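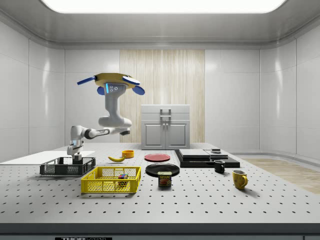

Hulanano Announces New Audio Series on Sleep and Everyday Health

ULNESS, August 23, 2018 - Hulanano, the subscriber-supported audio program on food, health and household living, will release a new series of recorded conversations on sleep. The series is called The Vorngate Talks. The first episode will be available to all subscribers next week, and the full series will run through May.

The opening conversation is with a family doctor who has spent 27 years in general practice. It covers the questions patients bring up most often: why they wake at three in the morning, whether an afternoon nap does any harm, how late is too late for coffee, and when poor sleep is a reason to make an appointment. Later episodes look at snoring, shift work, sleep in older adults, and what parents can expect from a child's first years.

Hulanano began planning the series after a survey of its listeners last winter. Sleep was the subject they asked for most, ahead of back pain and home cooking. The survey drew 127 written comments on sleep alone, and many of them will be read and answered on the program.

Each episode runs a little under an hour. A written summary with a reading list will be posted the same day for those who prefer to read. Subscribers can send in questions until the evening before each recording. 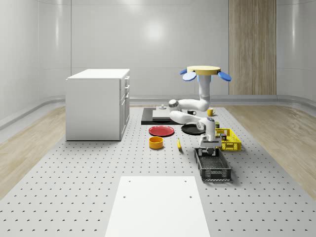 Pinto Edition for New Listeners

A shorter version of each conversation, called the Pinto edition, will be free on the Hulanano website. It keeps the main discussion and leaves out the listener questions. No account is needed to play it.

Hulanano will also give up to 1000 printed sleep diaries to public libraries and clinics in the Ulness area. The diary covers 2 weeks. It has space to write down bedtime, time of waking, meals, alcohol, and exercise, and can be taken along to a doctor's visit. Libraries and clinics that would like copies should write to the Hulanano office and say how many they need. Anyone else can print the diary from the website.

The series is meant as general information. Listeners who take medication for sleep, or who have been told they may have sleep apnea, should talk with their own doctor before making changes.

About Hulanano

Hulanano produces weekly audio conversations and written guides on food, health and the home. It carries no advertising and is paid for by its subscribers. Past episodes are kept in the online archive, where they can be searched by subject.

Press contact: Hulanano Media Office, Ulness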